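Flasdale Tenants Repair Fund – Progress report no. 2
To: Joanne Marsden, Starkcombe Foundation
From: Salamatu Ayaaba
10/16/26

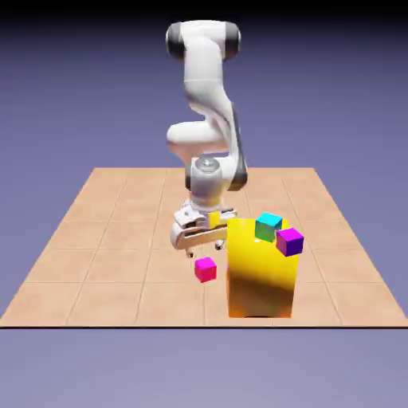 Spending first, as you asked for it up front. Of the 3,000 in the second payment we have used 1,047, nearly all on sealant, grout and replacement bathroom fans for the Jetham block. Rest is committed but not invoiced. The Issahaku building is behind – access letters went out late, my fault, and two households were away. Tile work is the slow part. Kitchens there still have the old square tiles on the counters, and every joint between tiles has to be raked out and redone by hand. Our tiler does one kitchen a day if the sink doesn't need moving. It usually does.

Damp visits. All ground floor apartments at Jetham now visited once, second visits started. Worst are the north side bedrooms, as expected. Two had furniture pushed tight against the outside wall, moved it with the tenants, left a gap. Readings attached separately (spreadsheet, second tab – ignore the first, old version).

Fans. Supplier sent the wrong size twice. Right ones arrived last week and are going in now. Tenants want to know what they cost to run, so I am writing a half page sheet on that. Will send you a copy before it goes out.

Leaflet. Almost 300 printed and handed out. People kept asking who to call after hours and the number was only on the back in small type, so the reprint has it on the front. Reprint comes out of the outreach line, no extra ask.

Problems. No reply from the managing agent on the gutter at the back of Issahaku. Chased by email and phone. There is no point regrouting under a leak so that one kitchen is on hold untill we hear. If you have a contact there please pass it on.

Next, before the end of October: finish fans at Jetham, start second visits at Issahaku, get the gutter answer in writing. Also need your ok to move the unspent travel money into materials – its a small amount, form is attached, just needs a signature.

Receipts to follow in a seperate email, file was too big.

Salamatu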